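A Chemistry Bench That Fits on One Table

Nawal Kettani taught high school chemistry in Nekthorpe for years before she started writing about equipment. Her advice to people setting up a small bench is to buy less of it. Most of what a beginner needs will fit on a single tabletop, with room left over for a notebook.

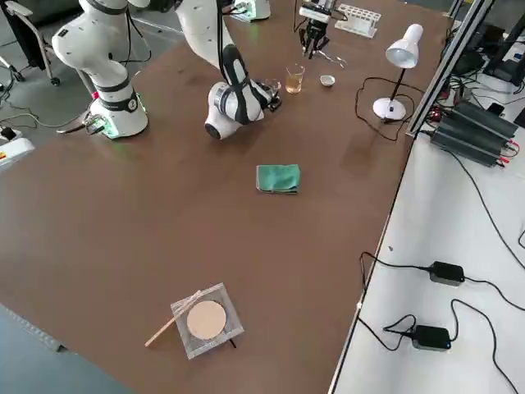
Photo: Beltenari / Sulla Features

She starts with the wire gauze. It spreads the heat under a beaker, and the ceramic disc in the center takes the worst of it. Kettani replaces hers when the disc starts to flake. Wooden splints go next to it, and so does a folded cloth. Hers are old dish towels cut in half.

A lamp matters more than people expect. Reading the level in a small beaker under a ceiling light is hard on the eyes, and a shade that tilts down fixes that. Keep the cord away from anything that could tip over.

The rack is the piece people most often get wrong. They buy a big one and fill it. Kettani prefers a light plastic rack that can be lifted with one hand and rinsed in the sink. She leaves it empty until the tubes are needed.

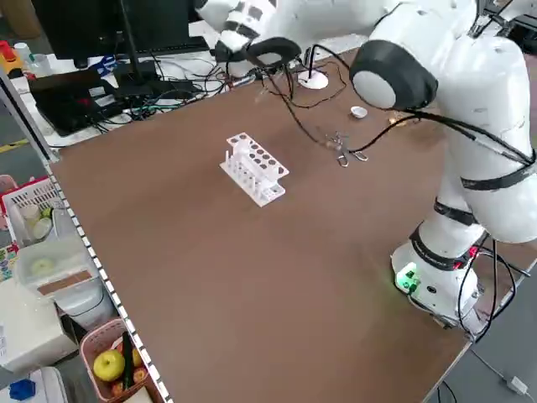 Can a plastic rack hold tubes straight off the burner?
Let them cool first. Many plastics soften with heat, so use a metal or wooden rack for anything hot.

Beakers come next. Ifigeneia Stamatopoulos runs Shehu, a supply shop that sells to schools and home hobbyists, and the 100 ml size is what she recommends to start. Buy 2, she says, one to pour from and one to pour into. The marks on the side are a guide only. For a measurement that counts, use a graduated cylinder.
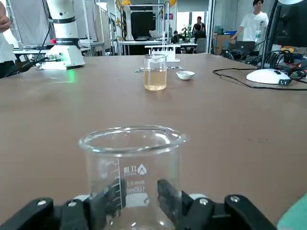
She also tells customers to check the rim before they pay. A chip near the spout will send liquid down the outside of the glass, and a cracked beaker should never be heated. Her basic kit costs $105 with the tripod and $342 with a balance.

Small tools are easy to lose. Tweezers and scissors should have a fixed spot at the back of the table, close to the evaporating dish. Kettani spends 5 minutes at the end of each session putting everything back. 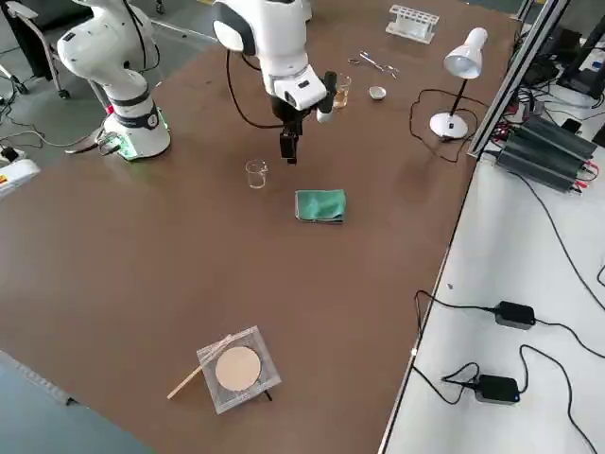 Gauze at the front, rack and small tools at the back.

Clean glassware goes away last, after it has dried upside down on a towel.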